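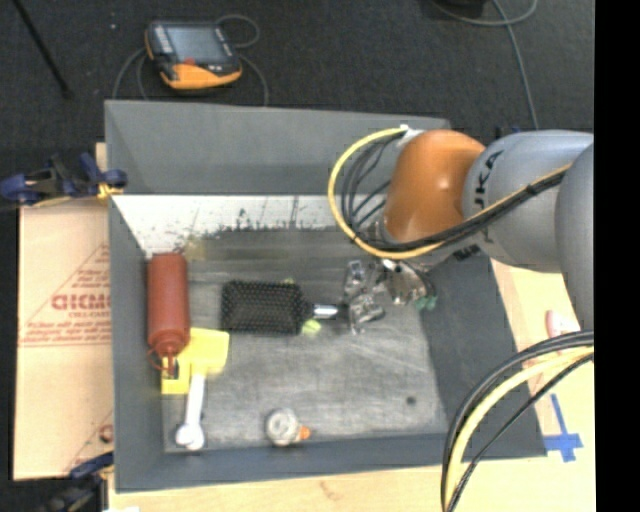

## 3.2 Materials and bin setup

**Figure 2.** Gray bin on the wooden tabletop, with a black paddle hairbrush, a reddish-brown squeeze bottle and transparent items on the bin floor.

The household items came from a pool of 200 objects bought in ordinary shops or taken from kitchens and bathrooms. We sorted them by use (grooming, food, cleaning, stationery) and then by shape. Long items with a heavy end, such as the paddle hairbrush in Figure 2, were kept as their own group, as they tend to settle across the bin and hold other things under them. Squeeze bottles were placed with the rounded containers, whatever their contents had been.

All items went into one large rectangular bin. We did not replace the bin during the study, and its floor is scuffed and scratched. Clutter level was set by the number of items put in at the start, up to a limit of 15. Items were tipped in from a box and left as they fell. If one landed outside the bin, the whole set was tipped again.

Transparent items were the hardest to label. Two raters marked the outline of each object, and where they disagreed a third rater decided. The Koivisto overlap score was used for this step, with the same threshold for clear and opaque items.

A total of 220 layouts were recorded. We left out 3 of them before analysis after finding that their item lists were incomplete. The rest were grouped by clutter level, as described in Section 3.3.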